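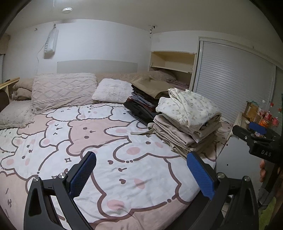 Skilten Bedroom Set — read this first

Last updated Apr 11, 2022

Skilten is a set of demonstrations of household tidying, recorded in lived-in bedrooms with a hand-held two-finger gripper. A person holds the tool and does the job with it, and the camera on the tool records the view over the fingers. The set was put together to train the Ellau policy and is shared for other work on cloth handling.

Contents

The release holds 1615 episodes. Each one covers a single task from start to finish. There are 4 tasks:
moving folded clothes from one stack to another
putting a pillow back at the head of the bed
folding a garment once along its length
placing a folded item on a shelf

Every episode folder has the video, the gripper opening over time, the tool pose and a short text label. Labels were written by the person who did the recording and corrected for spelling only.

How it was collected

Collectors worked in their own homes or in homes where they had permission to record. Rooms were left as they were. Bedding, clothes and clutter on nearby shelves vary a lot, and we did not ask for plain sheets or bare walls. Patterned sheets are kept in on purpose — the Coutinho pilot used plain ones throughout and the model trained on it did badly on anything printed.

Failed grasps stay in if the collector went on to finish the task. Episodes given up part way were removed.

Known problems

Wide-angle distortion is strong near the corners. The videos are not rectified. Use the calibration file for your own tool if you add data.

The collector's hand is often in view beside the handle. We do not mask it.

Pose tracking drifts when the tool is held close to a blank wall. Affected episodes carry the flag pose_low.

2 collectors recorded with the left hand. Their episodes are listed in left.txt.

Splits

Train and test are divided by home, so no room appears in both. The Sallon split, added in November, holds out white and pale pink bedding for testing and is harder than the default.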